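제목: Re: [바디츠 시편읽기] 수련회 때 어디까지 읽을지, 그리고 숙소 얘기

여러분 안녕하세요, 답이 늦어서 죄송해요. 아므리트 님 메일은 받은 날 바로 읽었는데, 답장을 쓰다 말고 저장만 해 두었다가 어젯밤에야 임시보관함에서 발견했어요. 보낸 줄 알고 왜 아무도 대꾸를 안 하시나 혼자 서운해하고 있었답니다.

먼저 아므리트 님 메일을 아래에 다시 붙일게요. 새로 들어오신 분들은 앞 메일을 못 받으셨을 것 같아서요.

> 보낸 사람: Amrit Lachance
>
> 시편읽기 식구들께,
>
> 한국어가 서툴러서 짧게 씁니다. 틀린 곳이 있어도 이해해 주세요.
>
> 4월 수련회에서 시편을 어디까지 읽을지 정해야 합니다. 지난번에는 하루에 너무 많이 읽어서 저녁 모임 때 다들 졸았습니다. 저도 졸았습니다. 그래서 제안합니다. 첫째 날은 14편과 15편만, 둘째 날은 59편과 60편만 읽으면 어떨까요. 두 편씩 짝을 지어서 천천히 읽고, 읽은 다음에 말없이 앉아 있는 시간을 길게 두고 싶습니다.
>
> 왜 이 네 편이냐고 물으실 것 같습니다. 14편은 "하나님이 없다"고 마음속으로 말하는 사람의 이야기로 시작하고, 15편은 "주의 장막에 머무를 자 누구오며"라고 묻습니다. 저는 이 두 편을 오래 따로따로 읽었는데, 작년에 이어서 읽고 나서야 뒤의 질문이 다르게 들렸습니다. 59편과 60편은 둘 다 전쟁 냄새가 나고 읽기 힘듭니다. 힘들어서 우리가 늘 건너뛰었습니다. 이번에는 건너뛰지 않고 싶습니다.
>
> 그리고 부탁이 두 가지 있습니다. 소리 내어 읽을 분을 미리 정해 주세요. 그 자리에서 정하면 서로 양보하다가 시간이 다 갑니다. 또 하나는 숙소입니다. 보두앵 수양관과 칸데티 수도원 손님집 중에서 어디로 갈지 아직 못 정했습니다. 저는 칸데티가 좋지만 운전을 안 하니까 크게 말할 자격이 없습니다.
>
> 평안을 빕니다.
> 아므리트 라샹스 드림

한국어 서툴다는 말씀은 이제 그만 믿기로 했어요. 저보다 맞춤법이 좋으시잖아요!

하나씩 답을 드려 볼게요. 길어질 것 같으니까 차 한 잔 들고 오세요.

## 네 편만 읽자는 제안

저는 대찬성이에요. 지난번 수련회 때 저도 욕심을 냈던 사람이라 할 말은 없지만요. 그때는 멀리까지 시간 내서 가는데 조금만 읽고 오면 아깝다는 생각이 있었거든요. 그래서 아침에도 읽고 점심 먹고도 읽고, 저녁에는 눈으로는 글자를 보는데 머리로는 내일 아침에 뭐 먹나 하고 있었어요. 집에 와서 남편이 뭘 읽었냐고 묻는데 대답을 제대로 못 했어요. "많이 읽었어" 하고 말았죠.

14편하고 15편을 붙여 읽자는 말씀에 저도 집에서 한번 해 봤어요. 설거지 끝내고 식탁에 앉아서 소리 내어 읽었는데, 14편에서 "선을 행하는 자가 없으니 하나도 없도다" 하고 나서 바로 15편의 "정직하게 행하며 공의를 실천하며"로 넘어가니까 좀 당황스럽더라고요. 방금 하나도 없다고 했는데 그럼 누가 들어가나 싶어서요. 전에는 15편을 무슨 입장 자격 목록처럼 읽었어요. 이웃을 비방하지 않고, 손해가 나도 약속을 지키고, 이자 받으려고 돈을 꾸어 주지 않고… 하나씩 나는 이건 되고 이건 안 되고 채점을 하면서요. (약속 부분에서 늘 점수가 깎입니다. 이 메일이 증거예요.)

그런데 앞 시편의 여운이 남아 있는 채로 읽으니까 채점할 마음이 안 생겼어요. 무슨 뜻인지는 아직 잘 모르겠고, 수련회 가서 여러분 얘기를 듣고 싶어요. 정답 맞히는 자리가 아니라고 늘 말씀하시던 분도 계시니까 마음 편히 모르는 채로 가 보려고요.

59편은… 네, 저도 건너뛰던 사람이에요. 저녁마다 돌아와서 개처럼 울며 성을 두루 다니는 사람들 나오는 거 있죠. 밤에 혼자 읽으면 좀 무섭습니다. 그 구절이 두 번 나오잖아요. 저는 한 번만 나오는 줄 알고 있다가 뒤에 또 나와서, 책장을 잘못 넘긴 줄 알고 앞으로 돌아갔어요. 그런데 두 번째로 나온 다음에는 "나는 주의 힘을 노래하며 아침에 주의 인자하심을 높이 부르오리니"가 이어지더라고요. 밤 얘기 다음에 아침이 오는 거예요. 그래서 제 욕심 하나 말씀드리면, 59편은 둘째 날 말고 첫째 날 밤에 한 번 읽어 두고, 둘째 날 아침에 뒷부분만 다시 읽으면 어떨까 해요. 아므리트 님, 계획을 흔드는 거라 싫으시면 싫다고 하셔도 돼요.

60편은 제가 할 말이 제일 적어요. 모압이 목욕통이고 에돔에 신발을 던지고 하는 대목은 웃어도 되는 건지 모르겠고요. 지명이 많으니까 지도를 한 장 준비해 갈까 하는데, 혹시 집에 보기 좋은 성경 지도 있으신 분 계시면 알려 주세요. 제 것은 접힌 자리가 다 닳아서 길르앗이 안 보여요.

## 소리 내어 읽기

미리 정하는 게 맞아요. 지난번에 "먼저 하시죠", "아니요 먼저 하시죠" 하다가 종이 울렸던 거 기억나시죠. 그래서 저는 이렇게 생각해 봤어요.

- 14편은 처음 오시는 분 가운데 원하시는 분. 짧아서 부담이 덜해요.
- 15편은 첫 절의 질문만 한 사람이 읽고, 나머지는 다 같이.
- 59편은 목소리 낮은 분이 읽어 주셨으면 해요. 누구 얘긴지 본인은 아실 거예요.
- 60편은 아므리트 님이 직접 읽어 주세요. 제안하신 분이 책임지시기!

번역본은 개역개정으로 맞추되, 다른 말로 읽고 싶으신 분은 한국어로 읽은 다음에 이어서 읽으시면 좋겠어요. 작년에 아므리트 님이 프랑스어로 한 번 더 읽어 주신 게 저는 제일 오래 남았어요. 한 마디도 못 알아들었는데도요. 뜻을 모르니까 쉬는 자리하고 숨소리가 들리더라고요.

말없이 앉아 있는 시간은 길게 가도 좋은데, 시작하고 끝내는 신호는 있었으면 해요. 지난번에는 언제 끝난 건지 몰라서 실눈을 뜨고 옆 사람을 보다가 눈이 마주쳤어요. 작은 종은 제가 가져갈게요. 그리고 그 시간에 꼭 눈을 감아야 하는 건 아니라고 처음에 한마디 해 주시면, 새로 오시는 분들이 훨씬 편할 거예요.

아, 아이들 데리고 오셔도 되냐는 문의가 따로 왔는데요, 당연히 되지요. 앉아 있는 시간에는 옆방에서 놀게 하고 어른들이 번갈아 가며 봐 주면 될 것 같아요. 저도 한 차례 들어갈게요. 저녁 식사 때는 다 같이 한 상에서 먹고요.
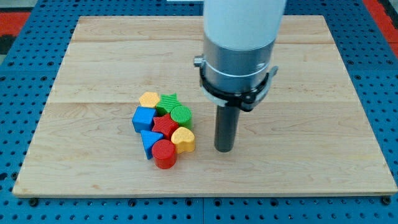

## 숙소: 보두앵이냐 칸데티냐

이게 제일 답하기 어려운 문제네요. 둘 다 전화해 봤어요.

보두앵 수양관은 늘 가던 데라 편해요. 부엌을 우리끼리 쓸 수 있고, 방도 넉넉하고, 큰길에서 가깝고요. 단점은 다들 아시다시피 벽이 얇습니다. 옆방에서 누가 양치하는지도 알 수 있어요. 그리고 같은 날에 다른 단체가 또 들어올 수 있다고 하더라고요. 우리가 조용히 앉아 있을 때 마당에서 기타 소리가 나면 저는 분명히 그 노래를 따라 부르고 있을 거예요, 속으로요.

칸데티 손님집은 수도원 안이라 정말 조용하대요. 원하면 수사님들 저녁기도에 뒤에 앉아 있을 수 있다고 하시고요. 우리 중에 가톨릭 아닌 분이 많다고 말씀드렸더니 그런 손님이 더 많다고 웃으셨어요. 대신 부엌을 못 쓰고, 저녁 식사 시간이 정해져 있어서 늦게 도착하면 빵하고 수프만 남는답니다. 방에 화장실이 딸려 있지 않은 것도 미리 말씀드려야겠네요. 무릎 안 좋으신 분들은 계단도 생각하셔야 해요. 아래층에도 방이 몇 개 있으니 필요하신 분은 저한테 따로 메일 주세요. 여기 전체 목록으로 안 보내셔도 괜찮아요.

제 마음은 칸데티로 기울었어요. 이번에 읽는 양을 줄이고 조용히 있는 시간을 늘리기로 했으니 장소도 거기에 맞추면 좋겠다 싶어서요. 하지만 부엌에서 같이 파 썰고 수다 떠는 것도 우리 수련회의 절반인데, 그게 없어진다고 생각하면 또 섭섭하고… 이래서 제가 식당에서 메뉴도 못 고른답니다. 여러분 의견을 들을게요. 답장에 "보두앵" 아니면 "칸데티"라고만 적어 주셔도 돼요. 이유를 길게 써 주시면 더 재미있게 읽을게요.

## 가는 길

칸데티로 정해지면 차편이 문제예요. 바디츠에서 피케로까지는 기차가 있고, 피케로 역에서 수도원까지는 버스가 뜸해요. 운전하시는 분들이 역에서 한 번씩 태워 주시면 해결될 것 같은데, 자리 나시는 분은 몇 시쯤 역 앞을 지나실지 알려 주세요. 저는 오후 3시에 집에서 나갈 생각이고 뒷자리가 비어 있어요. 트렁크는 이불 때문에 장담을 못 합니다.

아므리트 님, 운전 안 하신다고 말할 자격 없다는 소리는 하지 마세요. 옆자리에서 안 주무시고 말동무 해 주시는 게 얼마나 큰 일인데요. 괜찮으시면 제 차로 같이 가요. 가는 길에 60편 연습도 하시고요.

## 그 밖에 자잘한 것들

회비는 지난번하고 똑같이 하려고 해요. 숙소가 정해지면 정확한 금액을 다시 보낼게요. 형편이 어려우신 분은 저한테만 살짝 말씀해 주세요. 그것 때문에 못 오시는 일은 없었으면 합니다.

지난번에 보두앵에 두고 오신 회색 목도리가 아직 저희 집 옷걸이에 걸려 있어요. 주인 되시는 분, 겨울이 다 지나가도록 안 찾으시면 제가 두르고 나타날 수도 있습니다.

그리고 메일 답장하실 때 "전체 답장"을 눌러 주셔야 목록 전체로 가요. 그냥 답장을 누르시면 저한테만 오는데, 그 바람에 지난달에는 좋은 묵상 글을 저 혼자 읽었어요. 허락해 주시면 그 글도 다음번에 나누고 싶어요.

아므리트 님, 59편 순서 바꾸는 건 편하게 생각해 보시고 알려 주세요. 다른 분들 답장도 기다릴게요.

바디츠에서 드림

추신. 종을 가져간다고 해 놓고 방금 찾아보니 제자리에 없네요. 댁에 작은 종 있으신 분, 혹시 모르니 하나 챙겨 와 주세요.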